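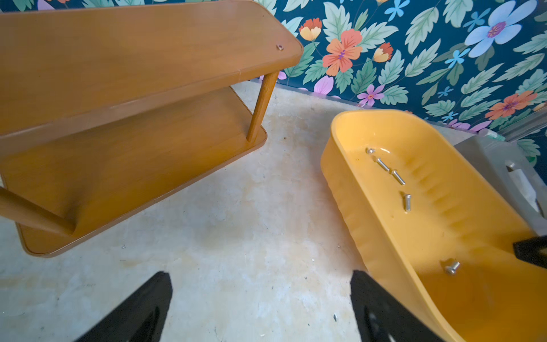 Screws in the yellow tray, right beside the little two-tier table.

Mar 31, 2026

I've been promising a post on the money side of all this since winter, and three of you have now written to ask if I've given up on it. I haven't! I just kept changing the spreadsheet. Every time I thought the budget was finished I'd remember another cable, and then I'd make tea and think about the cable, and then it would be dinnertime.

So. We have two arms on a rail in the back room, and the plan is to put together a second station next to them before the end of April. I say "we" because Radomír Machala is paying for half, and he has opinions on every line of it (he's usually right, which I'll admit in writing exactly once). The first station we bought piecemeal, in a sort of happy fog, and I couldn't have told you what it cost until I sat down with a shoebox of receipts. I'd like to do the second one like a grown-up.

Let me start with the arms, because that's where everybody starts, and it's also where I spent far too many evenings. I had it down to the Murard and the Noson. The Murard is the cheaper arm on paper. Then you read the order form and the gripper is separate, and so is the mounting plate, and so is the power supply, and by the time you've added it all up the gap has mostly closed. The Noson comes in one box with everything but the rail. I've gone for the Noson, two of them, and I'm a little sad about it because the Murard has a prettier elbow.

The rail was the nice surprise. I priced a ready-made aluminum one and nearly fell off my chair, then asked Nelu Husar where he gets his, and he sent me to a cutting shop in Cullinane that will do it to length and drill it for $291. That includes the bars for the enclosure. I asked them to repeat the number and wrote it on the back of my hand.
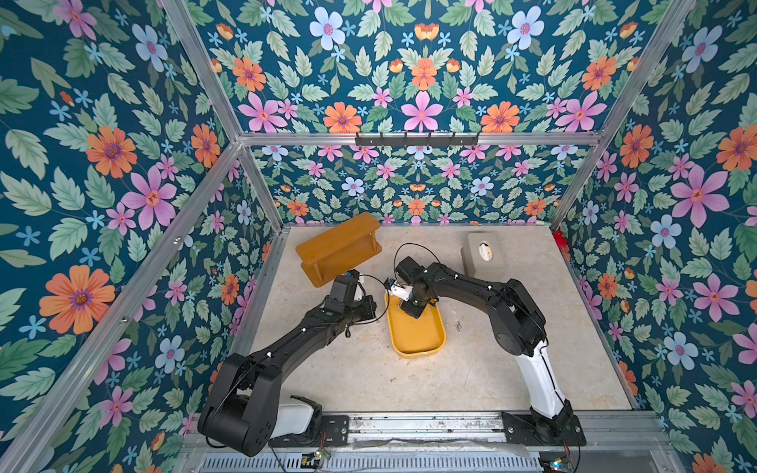
Both arms on their shared rail, the right one reaching down to the yellow tray.

Now, the enclosure. People tend to leave this off the budget altogether, or they write "frame" and put a hopeful little number next to it. A frame is bars, yes, but it's also corner brackets and panels and something for the floor, and then whatever you put on the walls. I do love the wallpaper. Big leaves, orange flowers, all that deep blue-green behind them — it makes me happy to walk in there in the morning. I'm leaving a line in the budget for wallpaper and paste and I won't be argued out of it, Radomír. I'd also like a hook rack on the back bar again, so that's in too.

Cables get their own line this time. Last time I counted them as "bits" and bits ate me alive. Each arm wants its power, its data cable, the one for the wrist camera, and enough slack in all of them for the wrist to turn without tugging. Buy the longer length. You can always loop a long cable, and I have a drawer full of short ones that prove the point (if you're local and want short cables, please come and get them, bring a bag).

Then there are the things the arms handle, and I have such a soft spot for this part of the list. A tray, a tissue box, small wooden furniture, a handful of screws. It's all cheap! You could fill a basket for less than a nice lunch. What I didn't plan for was wanting two of everything, so that a cracked tray doesn't end the afternoon. I've put in up to 30 small items, and I'm going to try very hard not to choose them all by color.
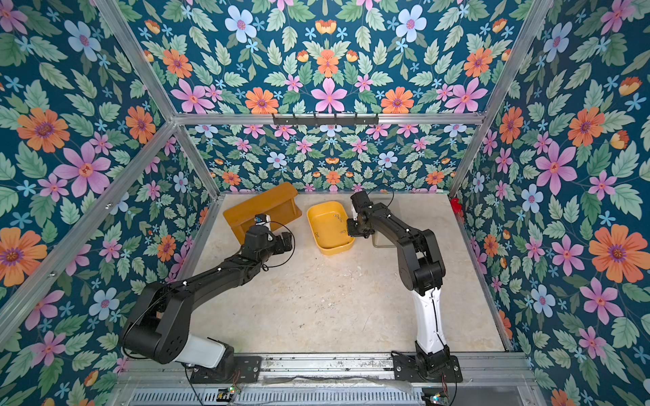 Should you buy spare gripper fingers with the first order?
Buy one spare pair per arm, because fingers wear faster than any other part and shipping them separately costs more than the fingers do.

I learned that the slow way. Our supplier is Clernusau, and they're lovely on the phone, but a small parcel from them goes through the same freight desk as a big one and gets charged like a big one. So the second order has fingers in it, and a bag of the tiny bolts that hold them on, and a spare camera. Radomír wanted a spare motor for every joint. We settled on one for the wrist and one for the elbow, and he's still a bit quiet about it.

The other line I'd fight for is the cushion. I've set aside $500 that isn't for anything. It isn't for a better camera, and it certainly isn't for a third arm, however many times I look at the catalog after supper. If it's still sitting there at the end of the summer we'll talk about what to do with it. On the first build the money went on dull things: a power strip with enough outlets, a second set of hex keys, a mat for my knees, a proper lamp. None of them had crossed my mind when I was comparing elbows.

I should mention floor space as well, even though it's free in our case. Measure with the arms stretched out, then measure again with yourself standing there holding a screwdriver. I've had to move a bookcase and a very heavy fern.
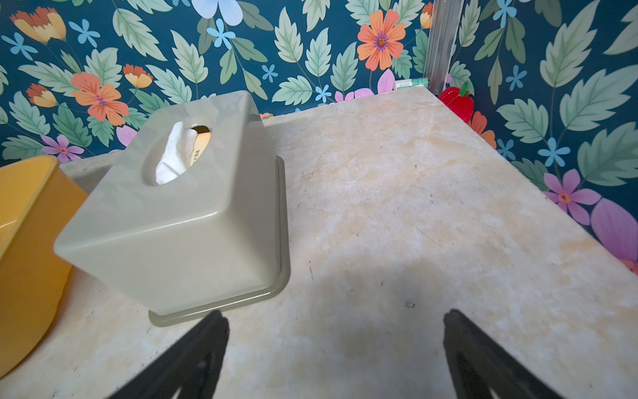 What's still open

The floor panel, mostly. I like the pale, marbly look of the one we have, but it does show every speck and scuff, and I can't decide if I mind. Nelu votes for plain gray. I've asked for samples of both and I'll put the prices up when they come.

I'm also waiting on Clernusau for a delivery date. If it slips past April I'll do the rail and the walls first and leave the arms in their boxes in the hall, where I'll trip over them. The full spreadsheet will go up once Radomír has checked my adding. If you've built something like it and can see a line I've missed, please leave me a comment, and tell me what you paid if you don't mind sharing!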